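Minutes, Supper Club Kitchenware Meeting
Clerkuvar Hall, August 12, 2025
Chair: Baltasar Farías. Notes: Cristóbal Ulloa.

1. Since the last meeting
The February minutes were accepted with one fix: the Kumov invoice was for 40 bowls, and all of them came. Baltasar thanked everyone who helped unpack — it went so fast we had time for coffee!

2. Plates and pans
Lots of good talk on this one. The black oval plates were a big hit, and people love the glossy raised rim with the matte inside. Cristóbal tried one by the gray placemats with the little white dots and wants that pairing for every table at the fall supper. Agreed happily. 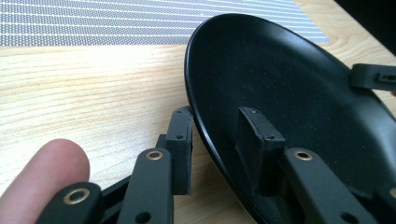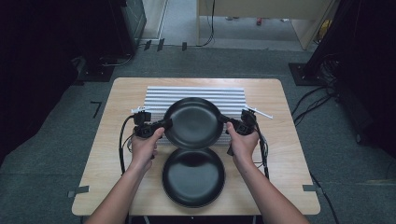

Oval plate by the dotted placemat, first picture; the two black frying pans, second picture.

The shallow black pans were liked too. Baltasar would fry the flatbreads in them and carry them straight out to the guests. Arancibia can supply more of the same kind. Held over until we know how many burners we get.

3. Budget
We have $200 left for tableware. Agreed to put $50 of it toward extra placemats and keep the rest for plates. Cristóbal to ask Pludier whether they still stock the dotted ones, and in what sizes.

4. Fall supper menu
Flatbreads, roast squash, bean salad and a plum cake (Baltasar's recipe, cheers all around). Still need someone for the soup.

5. Any other business
The hall key goes back in the drawer by the sink after every session, please. Dish towels are running low — bring a couple if you can spare them.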